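Colleges should stop charging students for meals they don't eat

2025-10-18

Every fall, first-year students at Woler College sign up for a meal plan. They don't have much choice in the matter. Anyone living in a residence hall during the first two years has to buy one, and the smallest plan on offer covers more meals than many of them will eat.

I taught at Woler for a long time and advised students for most of it. The complaint I heard most in September was never about grades. It was about paying for dinners served while they were in lab, at work or on the bus home.

The college's case for the rule is simple. A dining hall has fixed costs, and those costs are easier to cover if everyone pays in. Staff can be hired for the full year. Food can be ordered ahead. I accept all of that. A kitchen that can't guess its numbers will either run out or throw food away.

But the bill lands on people who had no say in how the kitchen was sized. At Woler, unused meals disappear at the end of each week. A student who misses 3 dinners for a shift at the hospital loses them, then buys something else to get through the evening.

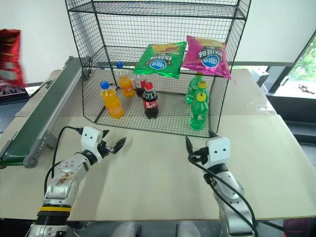

Chips and bottled drinks on wire shelving.

By the end of a semester, one student I advised had lost 50 meals. She worked nights. She had put the cost of the plan on a loan, so she'll be paying interest on that food into her thirties. When she asked the housing office for a smaller plan, she was told exceptions were for medical reasons only.

Otoler State, an hour up the road, dropped its weekly plans and now sells blocks of meals that last the whole semester. Students can start with a small block and add to it. Whatever is left carries over from fall to spring. The dining hall there did not close. It cut its Sunday hours and shut one serving line, and some students were unhappy about that. I think it was a fair trade.

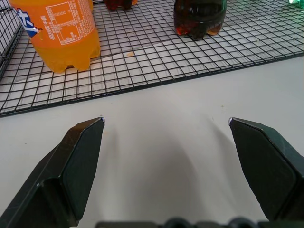 Defenders of the old rule also say that eating together is part of college. I have some sympathy here. I made friends over bad coffee in a dining hall, and a freshman who knows no one needs somewhere to sit down with other people. Still, a student can't be charged into having company. The ones who miss the most meals are usually the ones with jobs and long commutes, and the fee does nothing to bring them to the table.

There is also the contract to consider. Woler's dining halls are run by Flesar, under an agreement that promises the company at least 700 plan holders a year. That number was set when enrollment was higher. As enrollment has dropped, the way to reach it has been to require plans of more students. Sophomores were added to the rule for that reason, and the letter their families got talked about community and wellness. 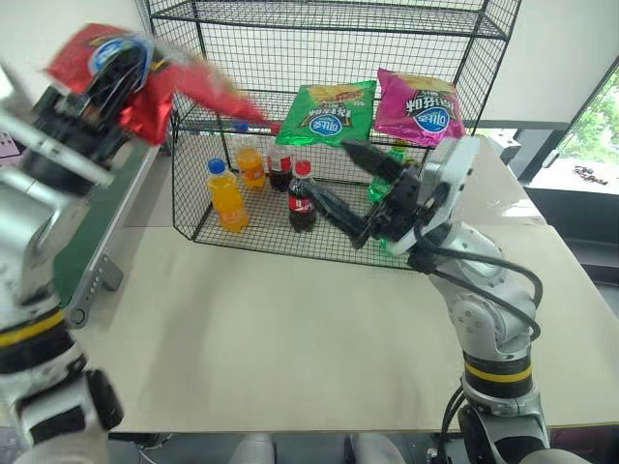
The agreement comes up for renewal next year, and the trustees should ask for three changes. Let meals carry over through the semester. Offer a plan of 5 meals a week to anyone who wants it. Publish how many paid meals go unused, by class year, so that families can see the figure before they sign.

Prices per meal would probably go up a little. I'd rather see an honest price on a meal someone eats than a low one on a meal that nobody picked up.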